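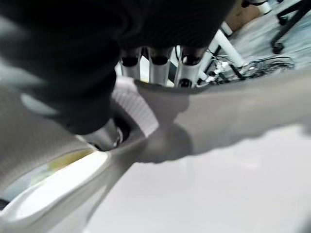
Guðlaug Þórarinsdóttir thinks the toner is going on too early and that the brass at the root of swatch 5 comes from that, and she wants the lift checked again before we blame the developer. Fair. I had the root at level 8 when I rinsed the lightener and called it 9 under the warm lamp. Checked again at the window: 8, maybe a shade over.

26 March 2026

Swatch set B, continued from the December sheets. Natural level 5 hair, unpigmented ends trimmed off, washed with the Sillura clarifying base and dried fully. No conditioner on any of them.

Lightener mixed 1:2 by weight, scale zeroed between bowls. Open air, no foil, no heat. Checked every 12 minutes by wiping a small section with damp cotton.

Swatches 1 to 3: even from root to tip. Pale yellow at the final check. Rinsed, blotted, toned with Trarent pearl at low volume. Tone took flat and slightly green on 2. Probably too much water left in the hair, which thins the toner and makes the reading useless. Redo 2.

Swatch 4: applied thinner on purpose. Patchy. Discard, but keep the tag.

Swatch 5: brass at the root, see first paragraph. Same bowl as 4, so the mix had been sitting. Surface had started to crust. Next time a fresh bowl after every second swatch.

Batch number on the new Bergmann developer is 1748. The old bottle has no number left on it, label gone. I am not comparing anything done with that bottle to anything done with this one.

Wear check at 72 hours, then one wash, then read again. All readings at the window from now on, same gray card behind, two people, written down before talking. Warm lamp off.

Stretch test on 1 and 3 after toning: both came back to length. 5 stayed a little long and felt gummy near the bond. Do not relighten 5 to chase the brass. Guðlaug wants to try a blue-violet at the root only on an offcut first. OK with me.

Sostlow order: cotton, small tint brushes, two more bowls. Ask whether the clamps come without teeth, the current ones leave a dent that reads as a dark band.

Redo 2 and 5 from new hair. Bowl time to go on the sheet in its own column.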